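Reading time: 3 minutes

Section 4. Setting Up the Jondura Drying Cabinet Dehumidifier

This section covers placement, first start and routine care of the Jondura dehumidifier in laundry rooms, utility rooms and basements. Read Section 2 (Electrical Safety) before you begin. The unit must be set up by an adult.

4.1 Choosing a location

1. Select a level floor that can carry the weight of the unit with a full water tank.
2. Leave 17 inches of clear space on the air outlet side. Curtains, towels and stored boxes must be kept out of this space.
3. Close all windows and outside doors in the room. The unit cannot lower the humidity of a room that is open to outdoor air.
4. Confirm that the wall outlet is grounded and within reach of the supplied cord.

CAUTION: Do not use an extension cord. Do not place the unit beneath a shelf from which items may fall onto the control panel.

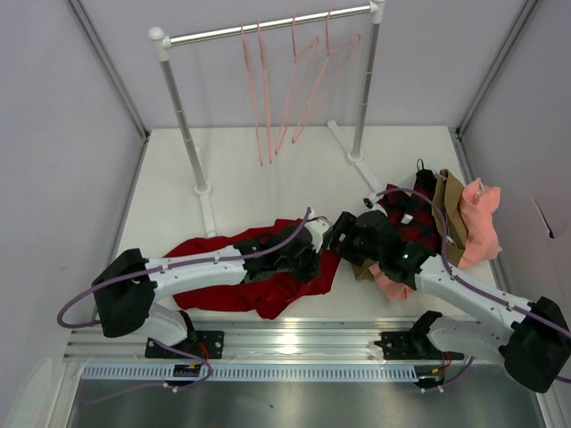
May laundry be dried in the same room while the unit is running?
Laundry may be hung in the room at any time, provided that it does not touch the unit or drip onto it. Select the Laundry setting, and expect the tank to fill sooner than it would in normal use.

4.2 First start

1. Stand the unit upright for 24 hours if it was carried or shipped on its side.
2. Remove the tape from the tank and the float. The float must move freely.
3. Push the tank in until it clicks.
4. Plug in the cord and press Power. The fan starts at once. The compressor starts after a short delay.
5. Press Mode until the desired setting is lit.

Note: A faint odor may be noticed during the first hours of use. If it continues past the second day, unplug the unit and contact the Gounder service desk.

4.3 Continuous drainage

1. Switch off the unit and remove the plug from the outlet.
2. Unscrew the drain cap at the rear and keep it in a safe place.
3. Attach a garden hose and lead it downward to a floor drain. The hose must not rise at any point.
4. Check the connection for leaks after one hour of operation. 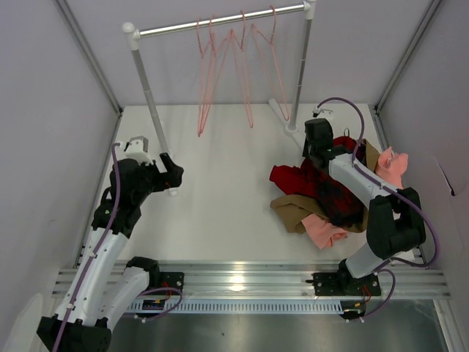
Airflow has a greater effect on drying time than the humidity setting does. Air leaving the unit should pass along the laundry and return freely to the intake. A freestanding rack with a single rod, of the kind shown with its rod joined to a leg at each end, should be turned so that the air reaches both sides of the hanging items. Garments left in a pile dry slowly at the center and should be spread out or hung. Heavy items such as denim should be placed nearest the outlet.

4.4 Filter care

1. Slide the filter out from the rear grille.
2. Remove dust with a vacuum cleaner or rinse the filter under lukewarm water.
3. Allow the filter to dry fully in the shade before refitting it.

Clean the filter after every 126 hours of operation. The filter light comes on as a reminder and is cleared by holding Mode for five seconds.

CAUTION: Never operate the unit without its filter. Damage caused in this way is excluded from the warranty.

4.5 Replacement parts

Filters, drain caps and tanks may be ordered from Gounder, Staninitz office, under parts list 782. Please have the serial number ready. It is printed on the label behind the tank.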